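My father-in-law flew home to Hosness in April, and three days later the airline wrote to say a passenger on his flight had measles. He is 71 and can't find any shot records. He feels fine. Does he need to stay inside, and should the rest of us be worried? The county page only talks about kids.
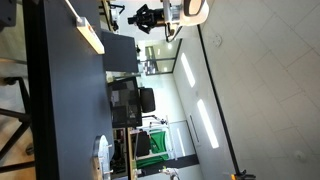
Measles vaccine history is what matters most, so have him call the county health line before he goes anywhere. If he was born before the mid-1950s in the US, they will usually treat him as immune. If he grew up somewhere else they may want a blood test. Ask them to mail or email whatever they tell you. I keep health letters on my dark gray tabletop, the same kind of matte gray as the one here, and they vanish under other stuff unless I clip them together. Write down the flight number and his seat too, as they will ask for both.

Symptoms can take up to three weeks to show. Fever, cough and red eyes come first, then the rash. If he gets any of those, phone ahead and don't just walk into a clinic.

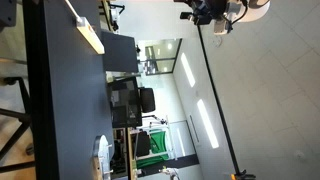
Anyone in the house who is pregnant, under a year old or on drugs that weaken the immune system should call their own doctor today. The rest of you should look up your shots.

*Cường Phùng*

---

I wouldn't lose sleep over it. We had the same letter after a flight to Yao and nothing came of it. The airline sends those to everybody. Drink fluids.

*Jorkgate*

---

Please don't go by the answer above. The letter goes out when there was a real case on board. My sister's office in Cumeo got one and two people had to stay home until their blood tests came back. Each state has its own rules, so go by what your county tells you.

Things to have ready when you call:

- The letter from the airline
- His date of birth and the country he was born in
- Names of everyone living in the house, with ages

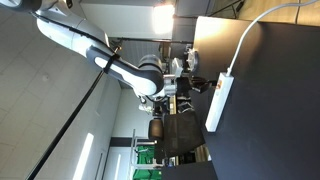

- Any old school, military or immigration papers, which sometimes list shots

*hosness_mom4*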